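Social Program Hosts (Part-Time) and Call for Evening Participants
Lalside Community Social Program, Steltine

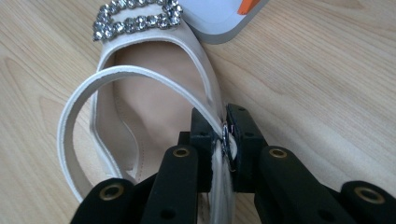 The Lalside Community Social Program is accepting applications for four part-time Social Program Hosts and is enrolling adult residents for its next series of evening gatherings. The program brings together people who live alone, have recently moved to the area, or wish to widen their circle of friends. Gatherings range from board game nights and shared suppers to the monthly dance social, for which guests are welcome to dress as they please, whether in sneakers or in a cream slingback sandal with a rhinestone buckle across the toe. There is no dress code at any event.

The program was established to give residents of Steltine and the neighboring district of Akyol a regular place to meet. It currently has 1,205 registered members, and held 137 gatherings in its last full program year. Events take place at the Lalside Hall and at the Stultlow Reading Rooms. Some members attend to make friends and others hope to meet a partner. The program serves both groups and does not operate as a matchmaking service.

PART ONE: SOCIAL PROGRAM HOSTS

Hosts are paid hourly and report to the Program Office. Each host is assigned to one venue but may be asked to cover the other during periods of absence. The normal schedule is two evenings per week, with one Saturday afternoon per month.

Duties
Greet guests on arrival and confirm their registration
Introduce newcomers to other guests and to the activity of the evening
Lead icebreakers, table rotations and short group games
Set out and put away chairs, name badges and refreshments
Respond to concerns about conduct in accordance with the Guest Policy
Complete a brief written report after each gathering

Requirements
Applicants must be at least 21 years of age and legally authorized to work in the United States. A high school diploma or equivalent is required. Applicants should have experience in hospitality, recreation, teaching or a similar public-facing role. Unpaid experience will be considered on equal terms with paid work. The ability to speak comfortably before a group of up to 40 is necessary, and conversational Spanish is desirable. All appointments are subject to a background check, the cost of which is met by the program.

Training
New hosts complete two paid training sessions before their first assignment. The sessions cover opening and closing a venue, assisting guests who are shy or anxious in company, and handling unwanted attention between guests. Hosts may not date guests or accept gifts from them during the term of their employment.

How to apply
Please submit a resume and a cover letter of no more than one page stating which evenings you are available. Applications may be delivered to the front desk at Lalside Hall or sent through the form on the program's website. Selected applicants will be invited to an interview and will be asked to lead a ten-minute group activity of their choice. The appointments run through the end of August and may be renewed.

PART TWO: EVENING PARTICIPANTS

The coming series has 109 places, divided between the two venues. Enrollment is open to any adult resident of Steltine or Akyol, and previous attendance is not required. Participants may register alone or with one friend. Those who register together will be seated at separate tables for the first activity — they are free to choose their own seats afterward.

Participants are asked to attend at least three gatherings in the series and to complete a short questionnaire at the end. Responses are kept confidential and are used only to plan later events. There is no charge to enroll. Supper evenings carry a small fee for food, payable at the door, and the fee may be waived upon request.

Both venues have step-free entrances and accessible restrooms. Guests who need a quiet seating area, large-print materials or a sign language interpreter should note this on the registration form.

The Lalside Community Social Program is an equal opportunity employer and welcomes applicants and participants of every background.

Posted February 24, 2021, by the Program Office. This notice will remain open until all positions and places have been filled.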